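Workstation inspection, packing and small-parts benches, Grutmont site
Form 15, revision 3. Completed during the first full month of arm-assisted work. Comments are entered under the item they belong to. Status codes: OK, ACT (action needed), REF (referred to the Dremberg office).

## 1. Bench surface and parts staging

- [x] **1.1 Surface clean, level and free of residue.** OK. Wipe-down is still assigned to the outgoing shift.
- [x] **1.2 Loose items within reach of the grippers are work items only.** OK. Tape rolls are now picked by the arm, where they used to be handed across by the packer. Packers report fewer interruptions and more waiting. The waiting is not recorded anywhere at present.
- [ ] **1.3 Lighting even over the pick area.** ACT. Furniture near the bench throws patterned shadows onto the white surface, and a matte black roll has a dark shadow of its own right beside it. Operators at the monitoring desk find the edge of the roll hard to judge on screen. Move chairs back from the bench before the shift starts.

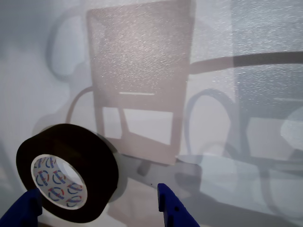 ## 2. Arms, grippers and cabling

- [x] **2.1 Printed parts free of cracks and whitening at the screw points.** OK. Checked by hand with power off.
- [ ] **2.2 Servo leads secured along the arm.** ACT. Leads stand out in loops at several joints. Clip them back. A lead that can be caught by a sleeve can be caught by a carton flap.
- [ ] **2.3 Power-off switch reachable from both sides of the bench.** ACT. Reachable from the operator side only. The packer restocking from the rear has to walk around the table. A second switch has been ordered through Voicu; until it is fitted, restocking is done with the arms powered down.
- [x] **2.4 Finger faces checked for wear.** OK. Next check at 478 run hours, by the counter and not by the calendar.
- [x] **2.5 Spare fingers in stock.** OK.

Comment on 2.2 and 2.3: both items were marked OK on the previous form. The form was then being filled in at the monitoring desk, from the screen. It is to be filled in at the bench.

## 3. Division of work

- [x] **3.1 Written task split posted at the bench.** OK. The arms pick and place single small parts into trays. People open cartons, fold lids, restock bins, clear jams and sign off the count.
- [ ] **3.2 Task split matches what is done.** ACT. See below. 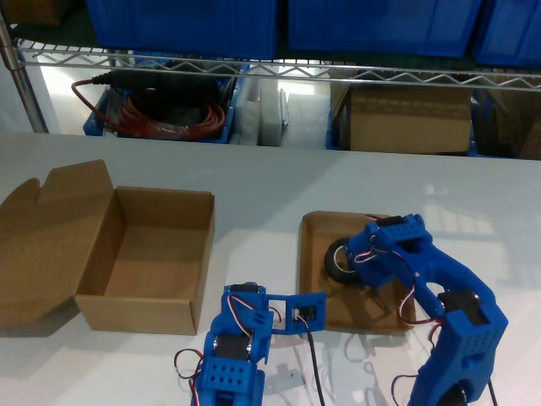
The posted split assumes that one person serves the bench and a second watches from the desk. In practice the same person does both for part of every shift and walks back and forth between the two. The sheet also leaves out the preparation. A tray has to be set down where the arm can reach it, and a gripper holding a small wheel over a shallow cardboard tray is only as useful as the placing of that tray. Packers do this by eye, and they are good at it, but it is skilled work that appears on no job sheet and takes no account of the time spent. Until the sheet is corrected, tray placement is to be logged under "setup".

- [ ] **3.3 Rotation between bench and desk.** ACT. The agreed limit at the desk is 25 minutes. On Wednesday the rotation was skipped during the afternoon, when the bench was short of one person. Eye strain was reported and entered in the first-aid book.
- [x] **3.4 Lifting reduced compared with the former manual line.** OK. There is less repeated reaching. Cartons are still lifted by hand, and the share of lifting per person has gone up where headcount per bench has gone down. REF for the workload review.
- [ ] **3.5 Training records complete for everyone who may stop or restart an arm.** ACT. Three records missing, all night shift. Those concerned may stop an arm but may not restart it.

## 4. Storage and access

- [x] **4.1 Shelving stable and upright.** OK.
- [x] **4.2 Bins returned to their shelf position at shift change.** OK. Some bins were carried over from the old line and their labels are being replaced as they wear.
- [ ] **4.3 Cables not left hanging over bin or shelf edges.** ACT. An adapter cord was hanging over the front of a bin. Coil it and put it inside.
- [ ] **4.4 Clearance between cartons and gripper travel.** ACT. A large carton extends over the white work surface, and the grippers work close to a smaller one. Mark a carton line on the bench and keep everything behind it except the carton in use.
- [x] **4.5 Walkway behind the bench passable.** OK. Recheck after each delivery.

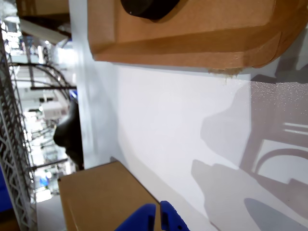
Skatness replied to the draft of this section that clearance should not be treated as a storage matter alone. At the other benches cartons began to creep forward once the arms were in use, as the pace of the arm leaves the packer little time to take finished cartons away. A painted line will be crossed for the same reason. The request is for a pause at each tray change, long enough to clear the bench, and for the packer to release the arm afterward by button.

Response: accepted for trial. The loss of output is to be recorded against the pause and not against the packer.

## 5. Stops and reporting

- [x] **5.1 Stop log kept at the bench.** OK.
- [ ] **5.2 Cause entered for each stop.** ACT. "Arm error" is not a cause. Enter what was being picked, where it lay and what the arm did.
- [x] **5.3 No individual ranking drawn from the stop log.** OK. Confirmed with the Dremberg office. Names are removed before the log is sent on.
- [ ] **5.4 Shift handover includes open stops.** ACT. Spoken handover only. Add a line to the handover sheet.

Open items carried forward: 1.3, 2.2, 2.3, 3.2, 3.3, 3.5, 4.3, 4.4, 5.2, 5.4. Items 2.3 and 3.5 are to be closed before the night shift returns to normal restocking.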